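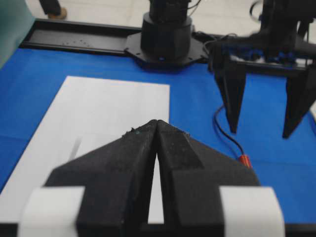 When should two arms on one table be allowed to move while a person stands within reach? In our rules, only at the reduced speed limit, and only after the operator has said aloud that the run begins.

4.2 Rules for the shared table

Figure 3. Bimanual paper task, view from the wrist of one arm. The fingers of this arm are closed over the sheet; the fingers of the other arm are open.

The rules in this section were first written by Audrey-Anne Bergeron for the Denwood site and were later adopted at Ross with small changes. They apply to all tasks with flat objects, such as the sheet of paper in Figure 3. We give them here in the form that the operators receive.

First, the tip speed of each arm is limited to 167 mm/s when a person is nearer than 700 mm to the table edge. The distance is measured from the foot and not from the hand, because a floor mark is easy to check. Second, every cable on the work surface must be inspected before the session, and its connector must be named in the session sheet. A cable may stay on the table if it is outside the path of both arms. Third, the fingers must be closed before the tips are lowered onto paper, except when the task is to grasp it.

The Pikedix controller stops both arms if one of them exceeds the limit. We consider this necessary, as an early version stopped only the faster arm, and the other continued its motion toward the shared zone. The event is written to the Rastura log with the time and the joint positions.

Fingers are cleaned with a dry cloth after every 1000 cycles, or earlier if the operator sees dust near the tips. The two sites did not agree on this interval. At Ross the operators preferred to clean every Wednesday, and in July both practices were still in use. We do not yet have enough data to recommend one of them, and the text of the rule permits both.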